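Search this guide Go

Print this page | E-mail this page

Last updated: 2020-09-19

Section 4. Setting Up Offline Play in Grinimlow

The store page says Grinimlow plays offline "right out of the box." It doesn't quite. You need one online launch first, and you need to check a few settings that the game picks badly. Do these steps on a home connection, before you get on the plane.

4.1 First launch

1. Install the game and open it while connected. Let the Killov launcher finish its update. The bar likes to sit at 99 percent. Leave it alone.

2. Skip the Drallora account screen by pressing Later. The button is small and gray. You don't need an account for solo matches, whatever the pop-up says about losing progress.

3. Open Settings, then Storage, and check that you have at least 3000 MB free. The installer asks for less and then fails on the last map pack.

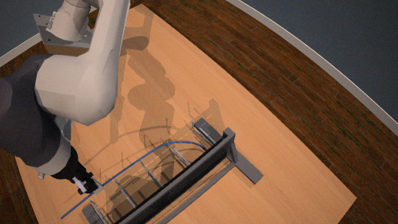
4. Download the map packs one at a time. "Download All" is supposed to queue them. On older phones it drops the queue when the screen locks.

Note: The winter pack is listed as optional, but the campaign stops at mission 12 without it.

4.2 Controls and aim

5. Go to Controls and turn Smart Aim off. The game calls it a beginner aid. In practice it pulls your sights toward the nearest target, including ones behind a wall.

6. Set Look Sensitivity to 4 and play one practice round before you change it again. The "recommended" setting is much too fast for a small screen.

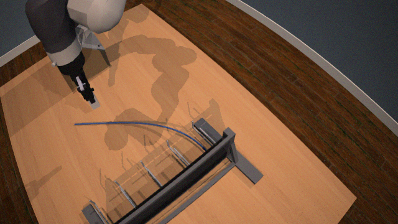
Fig. 2. Arm over the table, with a thin blue cable

7. Turn off Auto Reload if you use the long rifles. It starts a reload after every shot and you can't cancel it.

Caution: Reset Controls also wipes your saved loadouts. There is no warning and no undo.

4.3 Checking that it works offline

8. Close the game fully, switch on airplane mode, and open it again. You should reach the main menu in about a minute. If you get a Weldu sign-in box, the first launch didn't finish, so go back to step 1.

9. Start a solo match and quit after the first wave. Look at your coin total. It should match what the results screen showed.

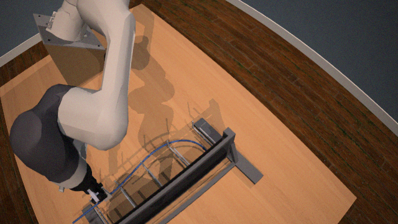 If the total is lower, the save didn't write. Reopen the game and try once more before you blame the phone. The May patch notes claim this bug is fixed, and we have still seen it on two devices since.

10. Ignore the offer of 1000 bonus coins for going back online. They expire, and the ads that come with them don't.

Caution: Cloud Sync treats the server copy as the newer one, even when it isn't. Keep it off until you have backed up your local save (see Section 5).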